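Gatach gripper, bench notes
9/7/26
Clatside shared workshop, big black table

Carrying on from the last entry, which ended with me writing "fingers fine, move on" and underlining it. The fingers were not fine. The left one had a split starting at the root, along the first rib, exactly where the Arroyo drawing has a small note saying to put a fillet. I read the note. I have a memory of reading the note.

So the morning went on reprints. Same magenta filament, partly for consistency and partly as it's the only flexible spool in the building that hasn't gone brittle. Fillet added at the root, ribs left at the same spacing, wall one pass thicker on the outside edge only. First print came off the bed with a string of goo running across every rib like a badly made harp. Dropped the nozzle temperature, slowed everything down, went and had a coffee, came back to a decent left finger. The right finger is the same file mirrored and printed clean on the first go, so naturally I don't trust it.

Fitting notes for whoever does this next (me, in February, having forgotten everything):

Put the top screw in first and leave it loose. If you do the outer one first the plate sits skewed and you'll spend twenty minutes convinced the print has warped.
Don't use the long screws from the Trallanbridge bag. They bottom out before they clamp. The short ones are in the jar with no label. I have now labelled the jar.
Threadlocker on the inner screw only. It's the one that backs out.
Check the trigger returns fully before you put the cover back on. I put the cover on twice.

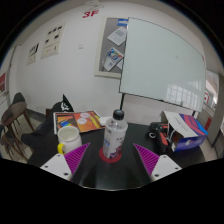 The test object is a drink bottle, chosen after a rigorous selection process in which it was the thing nearest my hand. On the kitchen scale it came to 597 grams, well over the 336 that Begoña Montes put in the original wish list as "heaviest thing anybody will sensibly pick up". I take the view that people are not sensible and carried on with the bottle.

It starts each run on the dark red coaster. This was meant to be a height reference and nothing else, but it has become the home mark as well. Approach low, open fingers either side, stop, check both sides have clearance, close. If one finger touches first the bottle walks sideways before the other gets there, and the log shows it as a little shoulder in the width trace. I'd assumed for weeks that the shoulder was encoder noise and had written a filter to get rid of it. The filter worked beautifully. It was removing the only useful information in the file.

Filter deleted. Moment of silence for the afternoon I spent on it.

The trigger is still too stiff for long sessions. After a dozen closes you start squeezing with the whole forearm and the tool rolls, which then turns up in the motion track as a twist at the moment of contact. Lighter spring is the obvious answer, but the last light spring wouldn't open the fingers all the way and they hung there half shut, looking embarrassed. There's a middle one in the drawer, colour code rubbed off. Will try it.

Wrote down grip height against slip, by feel and in words, the force sensor being on order:

At the shoulder: useless. The body curves in under the cap and the ribs ride up it.
Just below the shoulder: holds, feels nervous.
Middle of the label: best by a long way. Fingers wrap and stay wrapped.
Near the base: holds well, but you clip the coaster on the way in.
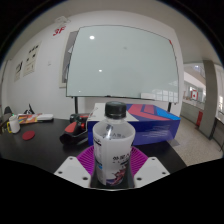
The other thing I wanted to settle was the view. The wide lens sees most of the room, and I've been going back and forth on whether that helps the tracking or just gives it more to worry about. The argument for tidying the table first is that shiny things and loose cables move between runs and the tracker latches onto them. The argument against is that I'd have to tidy the table. Compromise reached: nothing gets moved during a batch. If somebody needs something off the table, the batch is over and a new one starts. Please say so out loud when you do it. I lost half a batch last time to a mug that went off to be refilled.

The glass whiteboard bothers me more than the clutter does. It picks up the windows, and the reflection slides as the tool moves, so there's a nice crisp grid back there that obeys its own rules. Masking that region out of the tracker made the drift smaller. Angling the board would be better, but the stand fights back. For now the mask stays, and it's saved in the config as "mask_board" in a file I've remembered to commit.

Exposure is locked by hand at the start of each session. Leave it on auto and the daylight end of the room drags everything down, and the black tabletop, never a great conversationalist, goes completely silent.

Trigger log is now writing at 300 samples a second, up from a number I'm too ashamed to record. The old rate was skipping the whole of the contact on a quick close. File sizes are fine. The clock offset between trigger and video still wanders if the tool's been on for a while, and the fix remains the same: clap the fingers together twice at the start and twice at the end, line it up after. Crude, but it has never once needed a driver update.
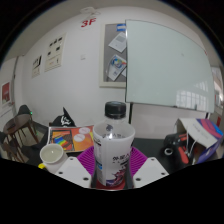 Begoña Montes
Reviewed and added to, same bench, Monday evening

Reading the above with interest, particularly the bit about my wish list. For the record, 336 was a tin of chickpeas.

I ran another batch on the new fingers after you left. No sign of splitting at the root on either side, and I did look with the loupe. The right plate had a bit of play in it at the end, traced to the inner screw, which had no threadlocker on it. Your own instructions, second page of your own instructions. I've done it now.

Tried the mystery spring. It opens the fingers fully and my forearm is still speaking to me, so I've left it in. Version 2 of the trigger lever can go back on the shelf until we know whether we need it. I'd still like the lever a bit longer for small hands, mine being the ones that get used for most of this.

Left for next time: force sensor when it turns up, clearance at the coaster (thinner one, or chamfer the fingertips, I don't mind which), and spare short screws. I used the last of the ones in the jar. The label looks very nice.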